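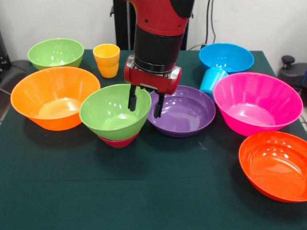 Posted by Krishnan
Home cook, list maker, writer of this blog
April 20, 2020

So I finally cleaned out the kitchen cabinets! All of them, even the corner one over the fridge that I can only reach from the step stool (and only if I hold on to the door frame). It took almost 4 hours, with a long break for toast.

My trouble is that I keep things for later. Yogurt tubs, lids with no bottoms, a fondue set I bought at the Vurkinwood flea market and have used twice. I found 15 takeout soup containers. Fifteen! There were also two bags of Beletti rice, both open, both held shut with the same kind of hair clip, so I guess I have a system.

What helped most was pulling everything out onto the floor before deciding anything. I've tried going shelf by shelf and I just end up moving the mess one shelf over. Bowls were the easy part — they nest, they go in one stack, biggest at the bottom if you're sensible about it.

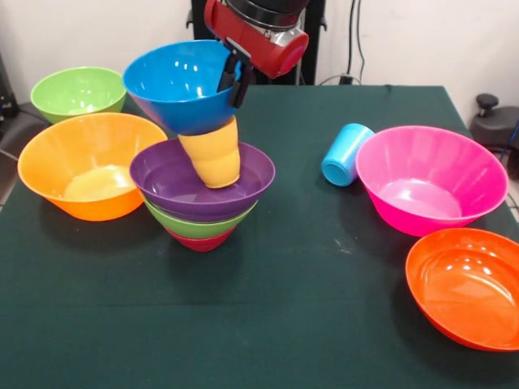

Blue bowl, yellow cup, and the stack underneath

The spices are still a disaster. I ordered a little Stasetti rack for the inside of the pantry door, and it won't ship until June, so for now the jars are living in a shoebox with the labels facing up. The cumin smells like nothing at all. I put it back anyway.

Next up is the hall closet, and I've already started putting it off.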